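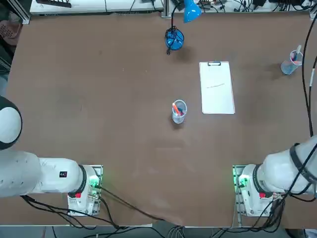
December 2019
by M. Jõgi

I still don't believe in the clear desk. The booklet from Ullach says to keep out only what you use daily, and it cost me 29 for what my grandmother would have said for free. So I gave it a fair try. Two cups for the pens, a clipboard, the blue lamp, all out on that brown tabletop. The sheet on the clipboard has one thin line on it, slanting up a little. Very calm. I was meant to write 500 words before lunch and I wrote a grocery list on the back of an envelope.

The lamp is what bothers me. Ullach says light should come from the left if you are right-handed, and Diltavik's catalog says wherever you like so long as it's one of theirs.
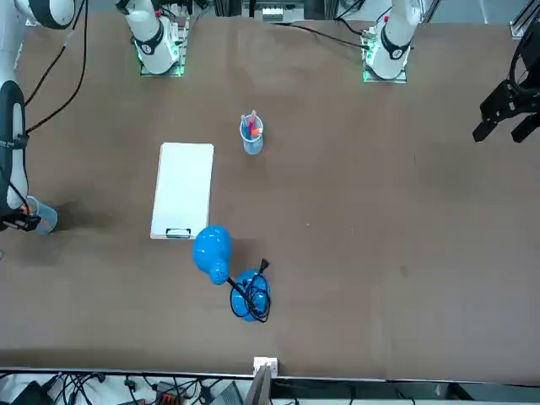 I moved mine twice in October and my eyes were just as tired. A see-through cup is supposed to stop you from hoarding dead pens. We'll see. I have hoarded them in plain sight before.

Page nine claims a bare surface gives you back an hour a day. Who measured that? Tomorrow I try it with the lamp put away, then I want my piles back. Need to buy black ink.

Recent entries
The Parnov shelves, again
Against drawer dividers
What I kept from October
4000 steps to the post office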